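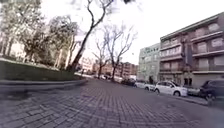

Home > Shows > Nalness > FAQ

Shows | Recaps | Schedule | FAQ | Contact

Nalness rewatch and recap FAQ

Updated 29 January 2026. Quick answers, because the inbox is full again. Read this before emailing please. Spoilers are marked where I remembered to mark them.

What is this site?

Recaps of TV dramas. One writer, one couch. Mostly Nalness right now, the Flandmont books when those get adapted (any year now), and the odd one-off review. Not connected to the network, the cast or the studio. Can't get you a signed anything.

I've never seen Nalness. What's it about?

Family-run ferry company in a harbor town. Father dies in the pilot, leaves the boats to the wrong kid. Everything after that is fallout. Crime show some weeks, family show other weeks, and for about half of season one a show about insurance paperwork. Stick with it. The paperwork pays off.

Where do I start?

Episode one. People keep writing to ask if they can skip to the fire. You can't, you won't know who's on the boat.

If the pilot feels slow, give it 2 more. Episode three is the dinner with the two lawyers and that's where the show figures out what it is. If you don't like the dinner you won't like the rest, go in peace.

When do the new recaps go up?

New season starts in February. Recap goes up the morning after each episode. Sometimes lunchtime. I don't get screeners, so I watch when you watch, then type until it's done. The finale recap will be late, it always is, plan around it.

Do you get screeners?

See above. No. Asked once. Got a form letter.

What's the difference between a recap and a review here?

Recap = what happened, scene by scene more or less, with complaints. Review = whether it's any good, no spoilers past the first act. Recaps are long. Reviews are short and written for people deciding whether to bother. Nalness gets both for premieres and finales, recap only in between.

Do you give grades?

Used to. Stopped after the season two argument. A letter at the bottom of the page meant every comment was about the letter and none of them were about the episode. Old grades are still on the old posts, I'm not going back to strip them out.

So was the season two finale good or not?

Still getting this one daily. SPOILERS.

Good episode, bad ending. The first forty minutes are the best thing the show's done — the vote, the walk down to the dock, the sister finally saying the thing about the will. Then the last scene brings back a character we were told was dead, in a hallway, for maybe ten seconds. I didn't buy it then. Rewatched it and bought it slightly more. The actor sells it. The script doesn't help him at all.

Was he really dead though?

The coroner's report in episode six has the wrong middle initial. A reader caught it, I missed it completely in my recap. So the clue was there. Whether a wrong initial counts as fair play is a different question and there are 469 comments under that post arguing it out. Comments are closed now. Everybody was tired.

Is Drernitz a spinoff?

Sort of. Same writers' room, same fictional coast, one shared character (the customs inspector, who turns up in the second episode and then again near the end). You don't need Nalness to follow it. You'll enjoy the inspector more if you've seen it, she has a long history with that coat.

Drernitz is colder and tighter. Fewer jokes. Some readers like it better, and on a bad Nalness week so do I.

What order should I watch them in?

Nalness season one, then Drernitz, then Nalness season two. Airdate order is almost the same and works fine too. What doesn't work is Drernitz last, as it gives away who bought the warehouse, and then a whole chunk of season two just sits there while you wait for the characters to catch up with you.

Are you going to recap Drernitz properly?

Did the first half. Ran out of time. The back half is on the list and has been on the list a while. Short notes on the missing episodes are in the archive under Odds and Ends, they're messy but the plot's all there.

Who is Rieger and why does everyone in the comments hate him?

Rieger is the brother-in-law. Accountant. Season one he's comic relief, season two he's the most dangerous person on the show and he's still carrying the same lunch bag. Half the comments hate him, the other half only want to talk about him. My position — he's the best written part on the show, and I would not lend him money.

Does Rieger know about the second set of books?

Spoilers for season two. Yes. Watch his face in the garage scene. He hears the number before anyone says it. I went on about this for way too long in the recap of episode four, so go there for the full version.

The Flandmont adaptation, is it happening?

Last I heard it was in development, and in development can mean anything. No cast that I know of. No date. I've read the first book and part of the second. The first would make a great six episodes. The second is mostly a man thinking in a train station, good luck to whoever gets that job.

I'll post if there's real news. Not posting rumors. Please stop sending the same blurry poster.

Why do you call episodes by the wrong title?

Because the titles are terrible. "Undertow" and "Under Tow" are two different episodes, in the same season. So it's the dinner one, the fire one, the goat one. The real title is always in the first line of the recap so search should find it. If it dosen't, tell me which post and I'll fix it.

How many recaps are in the archive?

174 at the moment, all shows together. Sorted by show, then season. The oldest ones are rough. I was still quoting whole scenes back then and had a thing about semicolons.

Some of the old posts are missing pictures / formatting / paragraphs.

Yeah. Site moved hosts and things fell off. Fixing them in the order people complain. If a recap reads like one giant block of text, that's not a style choice, send me the title.

Can I suggest a show?

Sure. Contact page. What helps: name of the show, how many episodes, why you think it suits recaps. Not every good show does. Comedies are hard, retelling a joke kills it. Anthologies are hard too, I spend half the post explaining who everybody is.

Things I'm not going to cover, to save you the typing: reality competitions, anything with more than 20-odd episodes a season, anything where I'd have to watch surgery.

Can I write for you?

Not at the moment. No budget. I don't want people working for free so that's the end of it until there's money, and there isn't any.

Comment rules?

Short version:

- No spoilers from later episodes under earlier recaps. Biggest rule. First-time viewers are reading along.
- No book spoilers outside the book threads.
- Argue about the show all you want, leave the other commenters alone.
- Don't post links to illegal streams. Deleted on sight.
- Nothing about actors' private lives. Don't care how sure you are.

Longer comments are fine but anything over 200 words gets folded behind a click. That's the software, don't take it personally.

My comment vanished.

Probably the spam filter. It hates links and for some reason the word "harbor" twice in a row, not great for a site about this show. Wait a day. If it's still gone, email me, but please don't post it five more times. The filter takes that as proof.

I got spoiled by one of your headlines.

Sorry. Really. Headlines are supposed to be clean for a full week after airing and I've slipped up, the wedding one was bad. If you see one that gives something away, tell me quick and I'll change it the same day.

Is there a newsletter?

Yes, sign-up is on the main page. Goes out once a week when something's airing, goes quiet when nothing is. Just links to the new posts and a couple lines on whatever else I'm watching. Unsubscribe is at the bottom and it works, I tested it on myself and then had to sign back up.

Podcast?

No. Tried recording one. I say "um" before every character's name and there are a lot of characters.

Can I quote your recaps?

A paragraph or so with a link back, go ahead. Whole posts, no. If you're a student using one for a paper, fine, but please check the episode itself, I get names wrong when I'm typing at one in the morning. The harbormaster was called three differnt things in my season one recaps before somebody wrote in.

What do you think happens this season?

Guesses only. The sister sells. Rieger buys, through somebody else. The man in the hallway turns out to have been paid by the person we like best. And the goat comes back, as I've been saying since the goat left.

If I'm wrong on all of it I'll say so in the finale recap.

How do I reach you?

Contact page. I read everything, answer maybe half. Quicker in premiere week if it's about a broken page, slower if it's a theory. Long theories belong in the open thread, more people will see them there and someone will tell you if the timeline's off.

Related

Nalness season two, episode by episode
The dinner one: Nalness episode three, revisited
Drernitz: notes on the back half (unfinished)
Rieger in the garage, a close look
Flandmont book one: would it work on TV?
Open thread: season three theories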